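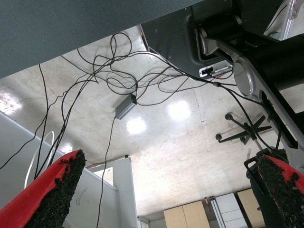
*Concrete under a desk. A thin crack line runs near the right side.*

# Cleaning and Sealing an Interior Concrete Floor

This page covers a penetrating sealer applied to a bare, troweled concrete slab in a room used for desk and bench work. It does not cover epoxy coatings, garage slabs with tire traffic, or floors with radiant heat.

Quantities are for the small workroom at Kevetti, which has 121 square feet of floor. Scale them for other rooms using the coverage rate on the sealer label.

## Materials

- Trondik neutral cleaner, concentrate
- Goltach penetrating sealer, one gallon
- Hsieh low-viscosity crack filler, one cartridge
- Two mop buckets and two flat mops
- Stiff nylon brush (no wire brushes; broken bristles rust in the pores)
- Shop vacuum with a floor tool
- 3/8-inch nap roller on an extension pole
- Nitrile gloves and splash goggles

## 1. Check for an existing sealer

Put a teaspoon of water on the slab in several places, including under furniture and next to a wall. Wait five minutes.

If the concrete darkens, it is open and will take sealer. If the water beads, an old sealer or a wax is present and has to be stripped before going further. A mixed result is common in rooms where only the walkways were ever waxed. Treat the whole floor as sealed in that case.

## 2. Check for moisture

Tape a square of clear plastic sheet to the slab on all four sides and leave it overnight. Condensation on the underside, or a dark patch where the sheet was, means vapor is coming up through the slab. A penetrating sealer tolerates some vapor, but a wet slab will push salts to the surface and leave a white haze. Find the source first.

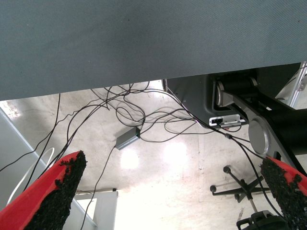
Page last changed: November (C. Lam)

## 3. Clear the room

Move everything that can be moved. Desks too heavy to carry out can be shifted to one side and the floor done in two halves, with a full cure between them. Do not seal around the feet of a desk. The unsealed spots will pick up dirt at a different rate and can't be blended in later.

Remove felt pads from furniture legs and scrape off any adhesive with a plastic scraper.

## 4. Wash

1. Vacuum twice, the second pass at right angles to the first.
2. Dilute the Trondik cleaner as directed on the bottle for light soil.
3. Mop a section no larger than you can reach from one position. Let the solution stand but not dry.
4. Scrub scuffs with the nylon brush.
5. Pick up the dirty solution with the vacuum (wet mode, paper filter removed).
6. Rinse with clean water from the second bucket. Rinse again.

Leave the floor to dry for a full day with the door open. Oil stains that remain after washing will still be there after sealing, usually darker.

## 5. Fill cracks

Hairline cracks that don't catch a fingernail can be left alone. For anything wider, vacuum the crack, run a bead of Hsieh filler along it, and strike it off flush with a putty knife. The filler skins over in 60 minutes. Shave any proud material the next morning with a sharp floor scraper held nearly flat.

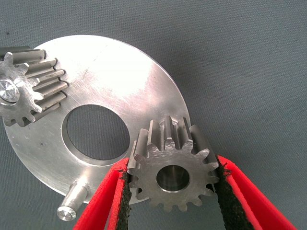
A crack with one side higher than the other is a structural question, and filling it will not help. Mark both ends in pencil, write the month beside the marks, and compare after a season.

## 6. Apply the sealer

Work from the far corner toward the door. Roll on an even wet coat and keep a wet edge. After ten minutes, roll out any puddles; sealer that dries on the surface turns glossy and tacky and has to be removed with solvent.

Apply the second coat while the first is still damp. If the first coat has dried, stop there and use the one coat.

At Kevetti we started at 7 a.m. on a Thursday and had the second coat down before lunch.

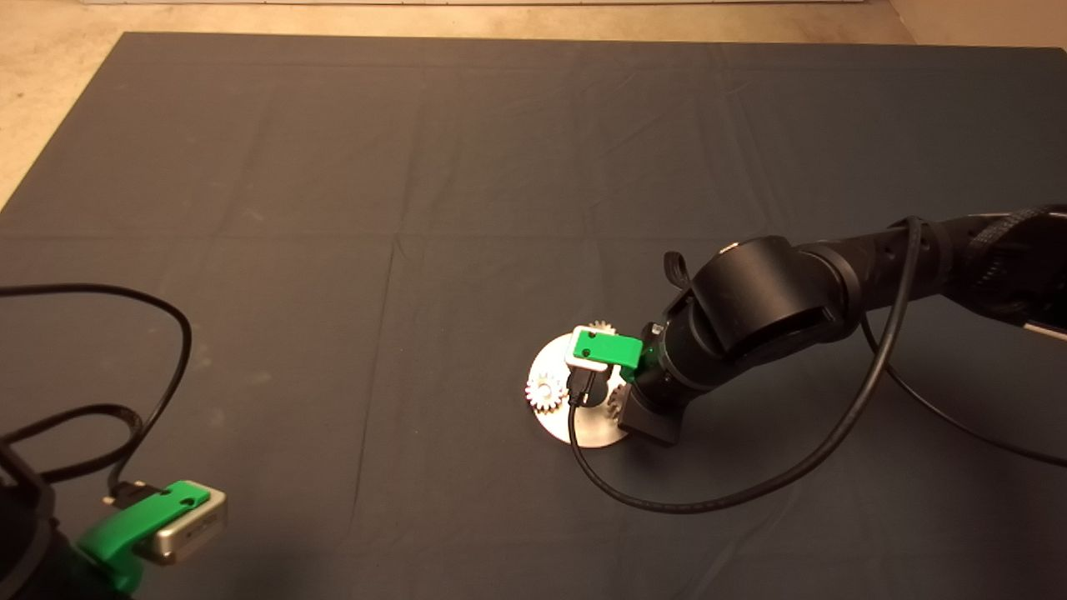 Light foot traffic is fine after a day. Wait three days before bringing furniture back, and a week before putting down mats or anything else that covers the slab.

## Maintenance

Dust mop weekly and damp mop with neutral cleaner as needed. Avoid vinegar and citrus cleaners, both of which etch concrete. Repeat the water test from step 1 once a year and recoat any area that darkens.

Corrections go to Chun-hung Lam, extension 3863.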